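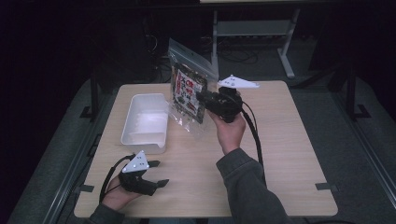 Product Reviews > Handheld Grippers > Data Collection Tools

Review of the Solholm Paired Handheld Gripper Set

Prepared by the Manipulation Equipment Group, Mulcahy Institute
Reviewers: Chinyere Dauda, Diarmuid Tully
Published April 23, 2024

1. Purpose of the review

The Equipment Group was asked to advise on the purchase of handheld grippers for recording two-handed tasks. The Institute has used the Zudville trigger gripper for this work for two years. The Zudville is well liked, but its jaws are hard plastic, its spare parts are slow to arrive, and it was designed as a single tool. Most of the tasks now requested by project teams need both hands.

The Solholm set is sold as a matched pair, left and right, with padded fingers, a linkage for each jaw, and a cable from each unit to a recording box. The reviewers used one set over nine weeks. A Zudville pair, made up of two single units, was kept on the same bench for comparison. Neither supplier had any part in the preparation of this report.

2. Method

Three operators took part. Kathleen Dunne and Tomás Mac Giolla had used the Zudville before. Diarmuid Foley had used neither product. Each operator completed the same tasks with each pair, changing product at the end of a session so that fatigue did not always fall on the same tool.

The tasks were chosen from requests already on file with the Group. They were moving packaged food in and out of bags, lifting and setting down open plastic containers, opening a zip-top bag with one hand while steadying it with the other, and passing an item between the two grippers. In total, 462 attempts were recorded and kept. Attempts lost to operator error, such as starting before the recording box was ready, were repeated and do not appear in the total.

An attempt was marked as complete when the item reached its place without being dropped and without the operator touching it directly. The two reviewers marked the recordings separately and then met to settle differences.

3. Construction and fit

The Solholm units are lighter in the hand than the Zudville and better balanced. The weight sits over the grip and does not pull the wrist forward. All three operators remarked on this during the first session, and it remained the most frequent comment in the session notes. Mr. Foley, who has small hands, was able to close the jaws fully without shifting his hold. He could not do so on the Zudville.

Each finger is joined to the body by a link arm that turns on a bushing. The action is smooth and the two sides close evenly. After nine weeks the right unit had developed a small amount of side play, which could be felt when the jaws were pressed against a table but did not affect the recordings. The left unit had none.
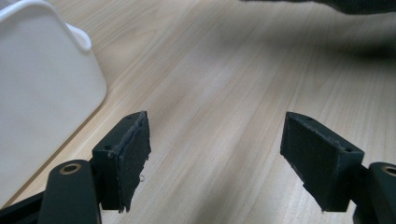

Photo: Manipulation Equipment Group, Mulcahy Institute

The gripping pads are the part of the product most in need of improvement. They are dark gray foam, fixed to the inner face of each finger, and they do their work very well while they are in good condition. The edges fray, however, and the lower border of a pad can hang below the finger it is attached to. When that happens the operator feels contact with the table before the finger has reached it, and tends to stop the approach too high. Thin items are then missed. Ms. Dunne learned to allow for this. The reviewers do not consider that she should have had to.

Replacement pads are supplied in packs of 18. Fitting a pad takes a few minutes, most of which is spent cleaning the old adhesive from the finger. The instructions do not say which solvent is safe to use, and Solholm should add this. The Zudville has no pads to replace, and project teams with little bench time may reasonably count that in its favor.

The cables leave the body of each unit at a sensible point but are too stiff. During passing tasks they sometimes pressed against the forearm, and Mr. Mac Giolla chose to clip his to his sleeve. A softer cable with a longer strain relief would be a simple change. The connectors lock firmly and none came loose during the review.

4. Performance by task

Open containers. Both products handled these without difficulty. The foam gave the Solholm a clear advantage on smooth, curved walls, where the hard jaws of the Zudville tended to slide. With the Zudville, operators soon began to go for the rim or a handle every time. This is acceptable if the recordings are meant only to show that the task can be done. It is less acceptable if they are meant to show a variety of holds, as most of our project teams require.

Packaged food. Results were close. Stiff packets were moved reliably by both products. Soft packets were harder for both, and the deciding factor was usually whether the operator had approached along the short side or the long side of the packet. The Solholm was more forgiving of a poor approach. It also left fewer marks on the packaging, so the same items could be used for longer before they had to be replaced.

Zip-top bags. This was the task on which the products differed most. One unit must hold the bag near the seal while the other works inside it or against it, and the two units come very close together. Clear plastic makes the task harder for the cameras as well as for the operator. Reflections move as the bag moves, and a printed label seen well at one moment may be half hidden by a link arm at the next. The Solholm jaws open widely enough to take a fold of the bag and the packet behind it in one grip, and operators quickly came to prefer that method. With the Zudville the bag often slipped and the packet stayed where it was.

Passing between hands. The Solholm pair performed well once operators had agreed on an angle of approach. Fingers brought together head-on will touch before the item is secure. Fingers brought together at a right angle will not. The supplier's guide shows the head-on method in its diagrams, and we suggest that new operators be told to ignore them.

5. Tracking and recording

Both products depend on markers fixed to the tool. The Solholm markers are carried on rigid plates that held their position throughout the review, and calibration was checked at the start of each session and needed correction only once. The Zudville markers are applied to the body directly and had to be replaced twice.

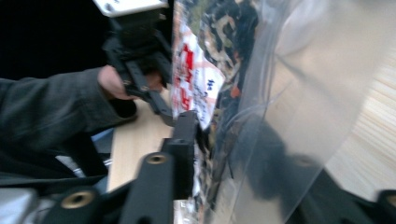 Camera placement should be decided before any purchase is made, as it will affect the value of the recordings more than the choice of gripper. The Group compared views taken from the operator's head with views taken from the tool itself. The head view gives a good account of the whole table and is easy for a reviewer to follow. The tool view is better at the point of contact, but it is easily crowded. When the two units work close together, the other hand and its gripper can take up much of the picture, and a large clear bag may fill a good part of what remains, leaving only a portion of the item's label in sight. Blur from quick movements adds to the problem. Teams that intend to rely on tool views alone should ask operators to slow down during the final approach, and should review a short sample before committing to a full day of recording.

The recording box started reliably and kept the streams from the two units in step. Its status light is too dim to be read from a standing position. The software supplied with it is plain and complete, though file names cannot be set in advance and must be changed afterward. Grorneck, which supplies our storage system, provided an import script that dealt with this in an afternoon. A laboratory without such help should expect some manual work.

6. Comfort and session length

The operators were asked to stop when they wished to and were given no target. With the Solholm, most sessions ran to 70 minutes before a break was requested. With the Zudville, breaks were requested sooner and the reason given was usually the thumb. Mr. Foley reported some soreness of the wrist in his first week with the Solholm. It did not return after the height of the table was adjusted.

7. Findings

The Solholm set is the better product for two-handed work with bags, packets and light containers. It is comfortable, it closes evenly, and its markers can be trusted from one session to the next. The pads wear too quickly and the cables should be softer. The price is higher than that of two Zudville units, and the cost of pads must be added to it.

The Zudville remains suitable for single-handed tasks with stiff items and for teaching, where rough handling is to be expected. The Group sees no need to withdraw the units now held.

The Group recommends the purchase of two Solholm sets, with a supply of pads sufficient for one year. Pad condition should be checked at the start of each session and entered in the session log, and any pad with a loose or hanging edge should be changed before recording begins. The side play in the right unit has been reported to the supplier. It will be measured again in August, and the result will be added to this page.

Loan requests for the review set may be sent to Ms. Dauda at the Equipment Group desk.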